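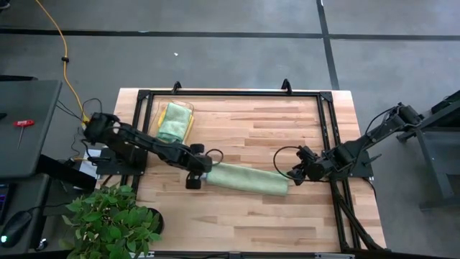
Green microfiber towel on a butcher-block top, with a clear container for the folded cloths.

Last updated: March
Search this site Enter keywords Go

Cloth care at Uvside: washing and folding

Microfiber issued through the Mikkelsen store now follows one wash routine. Green towels and yellow cloths go in together at low heat, without fabric softener, which coats the fibers and cuts absorbency. Do not wash them with cotton, as lint transfers and stays. Spin at 700 rpm or below and tumble on the lowest setting.

Fold green towels lengthwise first, then in half twice. Store them flat in a clear container, with yellow cloths along one side. Wipe oiled wood tops along the grain with a damp towel, then dry with a second one.
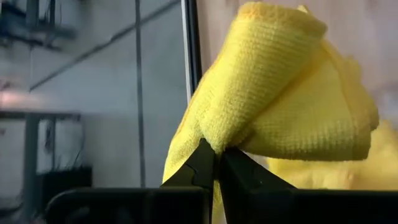

Lingyun Wei writes that the waffle-weave cloths hold grit longer than the flat ones and should be shaken out before they go in the machine. She also asks for a separate bag for anything used with floor wax. That bag will hang beside the Udo dryer. Waxed cloths get a second rinse and are kept off the wood tops.

Replacement cloths are listed under stock number 489. Requests go to Ojārs Butkienė before 4:00 p.m.

Recent items
Oiling a butcher-block top
Funach shelf labels, revised
Lint filters: cleaning intervals
Stock list 113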